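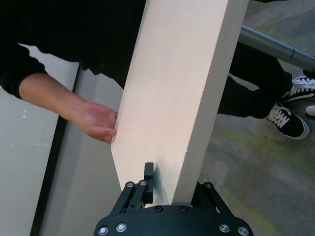 ## Ticket 1449 - shelf panel, chipped edge and fit problem

**Opened:** May 2, 2024
**Reported by:** Róisín Tully
**Product:** Andley bookcase, cream-white finish
**Status:** closed, replacement part declined

### Report

Customer assembling on the floor, two people. One long panel has a small nick in the finish on its narrow edge, near the middle. The mark shows white against the panel. Customer also reports that the same panel will not seat fully on the base and leaves a gap at the front corner. Asks whether the nick and the gap are related and whether assembly should stop.

### Checks requested

1. Confirm part number on the sticker at the panel end.
2. Stand the panel upright with one person holding the side edge. Do not tighten anything.
3. Measure the gap at front and back.
4. Remove the dowels and check hole depth.

### Log

**Entry 1.** Part number reads 3400-L. Correct panel for this position. Panel is square at both ends, no swelling, no crushed corners. Nick is confined to the finish and does not reach a drilled hole.

**Entry 2.** Gap is 5 mm at the front, zero at the back. Not consistent with a warped panel. Asked customer to pull the front dowel.

**Entry 3.** Front dowel is longer than the rear one. Customer had taken it from bag 171, which belongs to the top rail. Bags 171 and 172 have near-identical print and were both open on the floor. Known issue, see the note from the Cavalcanti warehouse in September.

**Entry 4.** Dowels swapped. Panel seats flush front and back. Cam locks turned to the stop by hand, no power driver.

### Nick in the edge

Cosmetic only. Two options given:

- Replacement panel from Mivon stock. Requires taking the base apart again.
- Tulline touch-up stick in cream. Apply in two thin coats, wipe the excess with a dry cloth, leave overnight between coats.

Customer chose the touch-up stick. If the panel is turned so the nicked edge faces the wall, the drilled holes end up on the wrong side, so this was not offered.

### Resolution

Wrong dowel fitted at the front corner. Unrelated to the edge damage. Touch-up stick sent at no charge. Asked customer to return the spare dowel to bag 171 before starting the top rail - the rail will not close with the short one.

### Follow-up

Request to packing: print the bag numbers larger, or use colored labels for the dowel bags. Open, no owner assigned.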